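Bastden moves summer tops to flat fold at Gunitz sorting hall

Bastden has changed the way it folds sleeveless tops at its Gunitz sorting hall. The new method took effect in May and applies to tank tops, camisoles and undershirts in adult sizes. T-shirts and long-sleeved garments keep the existing fold.

Under the old method, tops were folded in half lengthwise in the air and dropped onto the stack. Narrow straps slipped out of the fold and caught on the garment above, and stacks leaned once they passed 11 pieces. Stores returned crates for refolding, mostly in the lighter jersey weights.

The flat fold starts with the garment face down on the table, neckline away from the folder. One side is brought in to the center line, then the other, with the straps laid inside the body. The hem is then taken up in 3 equal turns toward the neckline. Any crease across the chest has to be opened out before the first side is brought in, or it sets under the weight of the stack.

Finished stacks are limited to 40 pieces and go into Prundex crates with the folded edge facing out. Size labels are read from that edge, so the crate does not have to be emptied for a stock check. The hall handles batches of 1,000 garments, and each batch is checked by pulling one stack from the bottom crate.

Table surfaces at Gunitz are white. Pale garments, mint and cream in particular, show their folds mainly by shadow, and the work instruction now calls for side lighting at those tables.

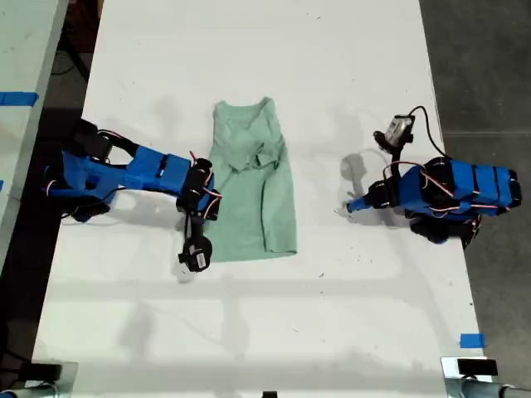
Katalin Bognár said the side folds were the easy part and that jersey tops still doubled over on themselves when they were laid down too fast. She would like the instruction to include a second smoothing pass, from the neckline to the hem, for anything with straps.

Bastden's Fülöp hall will switch to the same fold once its current crates have been replaced. Children's sizes are not covered by the change.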